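3.2 The crumpled start and the first good corner

Before we come to the folding itself we would like to spend a little time on what happens before it, because in our reading of the household literature this stage tends to get half a sentence ("the towel is picked up and spread") and then the authors hurry along to the fold. We understand the hurry. A finished fold is pleasant to look at and easy to score, and a heap of cloth is neither of those things. But anyone who has stood over a full laundry basket in November with the windows steamed up knows that the fold is the short part of the job. The long part is finding an edge, following it to a corner, and then finding a second corner that belongs to the same side as the first.

We call this stage "opening," following the usage in the Rorkcombe notes, where the word was first used for bed linen. Opening begins when the cloth is lying in no particular order and ends when two neighboring corners are held and the side between them hangs free. The cloth may still sag a good deal at that point, and quite often one end hangs wider than the other. We count it as open all the same, for reasons we will come to.

The small red towel is our favorite item for talking about opening, and readers of our earlier report will remember it fondly, we hope. It is soft and slightly fuzzy, it creases readily, and it has no printed border to tell one side from another. Dish cloths with a stripe along the hem are much kinder to the beginner, and we have left those for Section 3.4. The pink-red color was chosen by Sandamali Wijesinghe after a long afternoon of trying everything in the drawer, and it has served us very well against the gray tabletop, where even a small pointed flap of fabric stands out clearly.
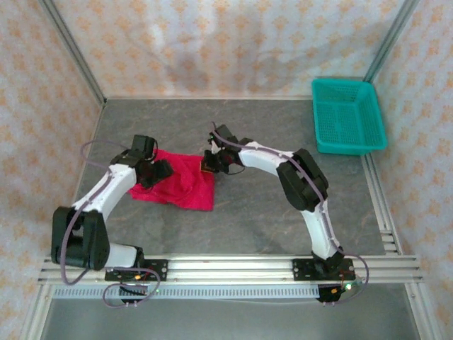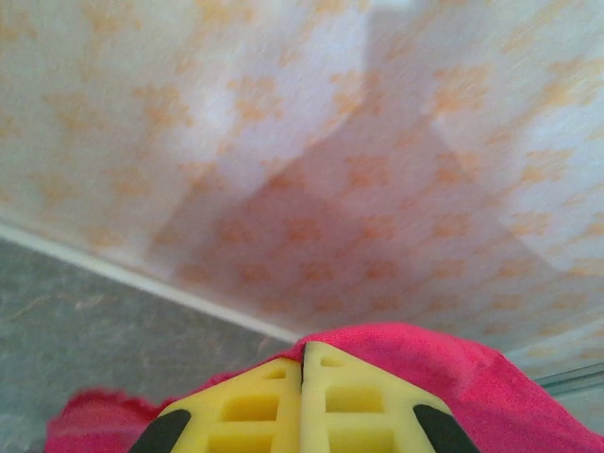
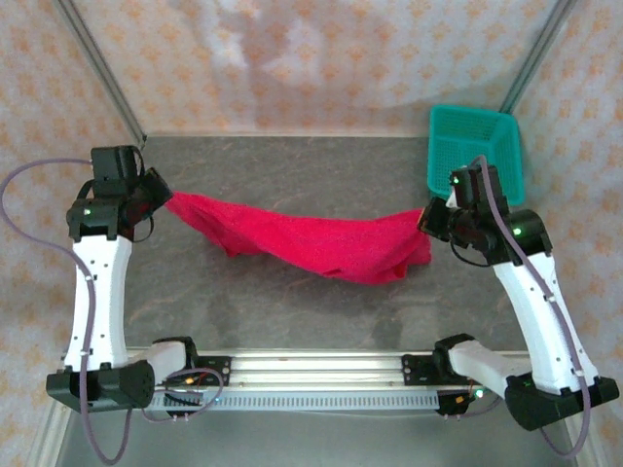
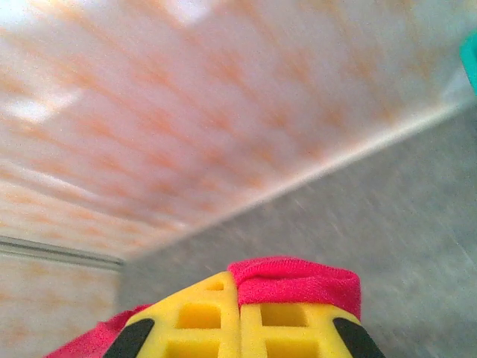

Figure 6. The red towel on and above the gray work surface, bunched in the first picture and held out by both ends in the third. The second and fourth are close views of the cloth.

It helps to be clear about what we mean by a corner, since people use the word loosely at home and get along perfectly well doing so. A true corner is the place where two hems meet. A false corner is any point of folded fabric that looks like one, and a bunched towel makes these very generously — a heap that is pushed together from two sides may offer several points and not one real corner among them. Picking up a false corner is not a disaster. The cloth comes up as a sort of tent with a fold running down the middle of it, and you simply put it down and try again, a little wiser. Still, it costs time, and across the 822 openings in the Siverus set it was the commonest reason for putting a cloth back down.

How do you tell them apart? People who fold a great deal seem to do it with their fingertips and would be hard put to explain it. When we asked, the answers were charming and of limited use. Several mentioned the thickness of the hem, which makes a true corner feel like a tiny hard knot between finger and thumb. Others said they never look for a corner at all, and just take any bit of edge and let it run through the hand until it stops. We like this second method very much. It asks for only one piece of luck, which is finding an edge in the first place, and an edge is a far easier thing to find than a corner is.

The second corner is another matter. Once the first is held and the cloth is lifted, gravity does a lot of kind work on our behalf, and the towel drops into a long narrow shape. The lowest point is very often the corner diagonally opposite, and it is tempting to take it. Those who do find themselves holding the towel by its diagonal, which looks satisfying for a moment (it makes a nice long band) and then has to be undone. We would gently suggest following the hem down from the hand that is already holding and stopping at the first corner reached. With a small towel the distance is short. With a bath sheet you will want longer arms, or a patient friend.

We scored the quality of an opening on a scale of 4 steps, from "held but twisted" up to "held and hanging square." The scale was borrowed from Dewan with small changes to the wording, and it is generous on purpose. A sagging upper edge was not marked down. We went back and forth on this for longer than we care to admit, and in the end decided that sag tells you how far apart the hands are and very little about whether the right corners are in them. A twist, on the other hand, was always marked down, however slight, because it stays in the cloth when it is lowered and turns up later as a stubborn ridge across the fold.

There is also the question of shaking. Nearly everyone shakes a towel at home, two or three good snaps, and the small creases fall away. We allowed one shake per opening and recorded whether it was used. In 53 openings the shake let go of a corner that had been properly held, which is a pity to see, and we now think a slow lift with a short wait at the top does nearly as much good for a cloth of this size. The wait can be very brief. Terry settles quickly under its own weight, much more quickly than the thin cotton squares in the Zeltetti drawer, which drift about like paper and try everyone's temper.

Lowering the open cloth to the table brings its own small troubles, mostly at the far edge, which likes to land on itself and tuck under. We take this up in the next section together with the smoothing strokes. For now it is enough to say that a cloth lowered bottom hem first, and drawn back toward the body as it goes down, arrives flatter than one set down all at once.

Related sections and notes
2.4 Sorting by size before folding
3.1 Choosing the cloths
3.3 Lowering and smoothing
3.4 Striped hems and other helpful borders
Rorkcombe notes: opening bed linen with two people
Zeltetti drawer: thin cotton squares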